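Before You Pay for a Two-Arm Sorting Kit

Palteo sells the Flirketti as a bench helper that puts small parts away for you. The Kirkport store wants 2,000 dollars for the pair of arms, and another 500 for the setup service. I'd hang on to the 500 until you've tried these tips, and maybe the 2,000 too.

1. Start with big, easy pieces
Skip the screws and washers the sales page shows off. Toy bricks in red, blue and yellow are a fairer first job. If it can't manage those, it won't manage your junk drawer.

2. Use open bins with a sloped front
Deep jars are asking for trouble. Set three bins side by side, one color to each, and leave space between them and the loose pile. Watch the grippers when they hang low over a bin, as the right one does here over the third.
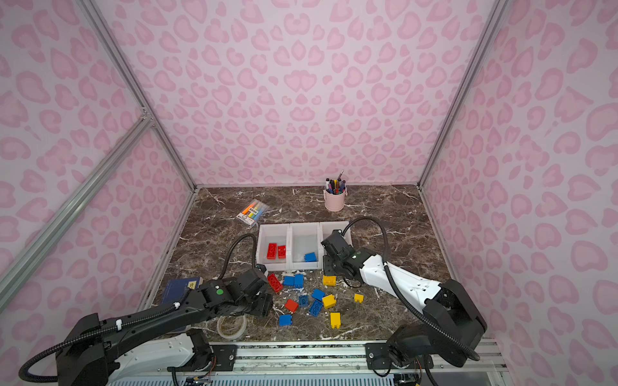
3. Clear the table first
Paper scraps, tape rolls, notebooks and pen cups all eat into the space the arms need. Palteo says clutter is no problem. I'd like to see that in writing. Sweep up before every run.

4. Check the cables
Look over the hoses and clips with the power off. Anything that loops out wide can snag.

5. Time it against yourself
Give it 45 minutes and write down what ended up in the right bin. Then sort the same pile by hand. Do this inside the return window, and keep the box.

6. Get a second price
Lynch sells plain bins and a label maker for a lot less. For a family with 2 kids and a tub of bricks, I'd buy those first.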